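Nistum crate handler, progress report for July
Prepared by Siiri Kļaviņa for Darius Kütt, Briem shared workshop fund

You asked whether the second payment should go ahead. My answer is to hold it for now.

The arm is mounted and it moves. Rorkura's controller talks to it without dropping out, which it could not do in the spring. Past that I have trouble calling this automation. Of 634 logged pick attempts, 19 needed a person to step in, and the builders are pleased with that number. I am less so. Nearly all of those attempts used the same crate, set down in the same spot by someone who knew where the arm wanted it. Move the crate up to 6 centimeters and we have almost no data. 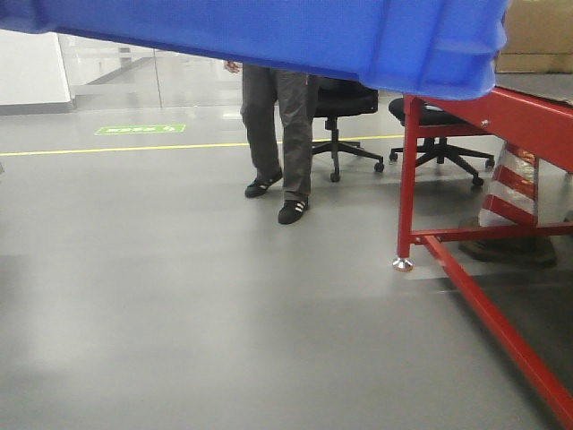

The bench is my other worry. The plan assumed a bolted base, and the workshop rules don't allow drilling into the floor, so the frame stands on leveling feet. Cutura quoted us a heavier plate. I would like to see a vibration test before we buy it, and I have asked for one twice.

Spending is within the budget, mostly because the vision work hasn't started. Please don't read that as savings.

Before the next report I want 2 things from the team: a run with crates placed by people outside the project, and a written log of every stop, including the ones they consider minor. If the placement run goes badly, we should talk about a simple fixed chute.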